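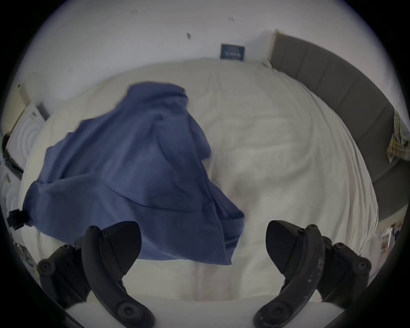
The duvet, from the asker's post

Duvet bunches up at the foot of the cover every night, how do I stop it?
Posted in Bedding and Laundry, 1 June 2022

I bought a white duvet in February, a Hunen, and a cotton cover to go with it from a different company (Phetsri, the one with the buttons along the bottom). Both say queen. I have checked the labels more often than a grown adult should.

Every morning the filling is in a lump at the foot end and the top third of the cover is just two layers of cotton with me under them. I shake it out, it looks like a bed again, and by the next morning it's a sack of laundry. I sleep alone and I'm told I don't thrash, though the person who told me that has moved to Oregon.

Things I've tried so far:
Safety pins in the corners. They held for a week and then one of them found my foot.
Putting the buttons at the head end. Same lump, other end, plus buttons in my face.
Tucking the bottom under the mattress. Warm feet, cold everything else.

The duvet does not have loops on the corners. The cover does have ties inside, four of them, tied to nothing. I assume the two companies have never met.

Is this a matter of buying the matching cover, which costs more than the duvet did? Or is there a normal fix that everyone else learned at home? I can sew on a button if I'm left alone with it, but I don't own a machine.

Also, a smaller thing. The cover comes out of the dryer looking like a road map and I'd like it not to, but I refuse to iron something that size.

brackenmoor
Member, 18 posts

Get the matching cover. It's made to fit, that's the whole point of it. I have all Drakton and never had a problem.

toastrack_dan
Member, 6 posts

The matching cover won't help you much if the duvet still has no loops. You've already paid for half the fix, so sew on the other half.

Go to any fabric store and buy twill tape, the half inch kind. It's sold by the yard and you need one yard, with plenty left over for the next project you won't start. Cut four pieces as long as your finger. Fold each one in half to make a loop and sew the cut ends to the corner of the duvet, right on the seam where the binding is. Stay on the seam. If you sew in from the edge you go through the shell and into the filling, and if it's down you'll be finding little feathers on your black pants until you retire.

Go over each one eight or ten times with doubled thread. It will look terrible. It goes inside a bag, so the looks don't matter. I did mine in front of the TV and was finished before the murderer was.

Then turn the cover inside out, lay it on the mattress with the opening at the foot, and put the duvet flat on top.

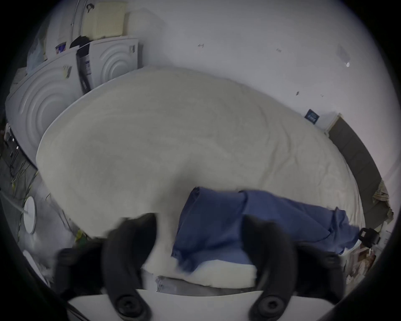
Get the corners lined up before you tie anything, and start at the head end. Bow, then a second knot over the bow. A plain bow will work itself loose in the night. Once the two head corners are tied, reach in through the opening, grab those corners from the inside and turn the whole cover right side out over the duvet. Shake it down, tie the foot corners through the opening, and button up. The first time takes a while and you will say some things. After that it's five minutes.

Now measure. You say both are queen, but queen is a suggestion. I've had two "queen" duvets that differed by a hand's width on each side. If your cover is much bigger than your duvet, the ties will keep the corners in place but the middle will still wander. You want the duvet the same size as the cover or an inch or so bigger all the way around. If it turns out that your cover is the big one, add a loop halfway down each long side and sew a matching ribbon into the cover seam. Six anchor points will hold practically anything. I have a cat who gets inside and does laps, and mine stays put.

On the wrinkles: you're overdrying it. Take it out while it's still a little damp, snap it hard a couple of times, and put it straight on the bed with the duvet in it. The weight pulls most of the creases out by night. And wash it by itself. A duvet cover in with other laundry will swallow every sock you own and come out in a knot with a wet ball in the center. Button it before it goes in, too.

What you get is "slept-in hotel," a decent grade of hotel but not the kind with robes. For smoother than that you'd have to iron, and I'm with you there.

linden_and_rye
Member, 500+ posts

All good above, but if the idea of a needle bothers you there are duvet clips. Mine are Trindum, two-part, a sort of mushroom that goes inside the cover and a cap that snaps on over the fabric. No sewing. I've been using them for two winters on a heavy duvet and I've lost one clip, which I blame on the vacuum.

Downsides: they leave a little dimple in the cover, and you have to remember to take them off before washing. I forgot once. It sounded like a horse in the dryer for around 44 minutes while I sat there wondering what was wrong with the dryer.

Don't use binder clips. I know you haven't suggested it, but you tried safety pins, so I can see where this is heading.

porchlight
Member

Measured. The cover is nearly four inches wider than the duvet. Queen, both of them. Twill tape bought, the lady at the store asked what I was making and I said "loops" and she let it go. Will do the two extra ones on the sides as well.

brackenmoor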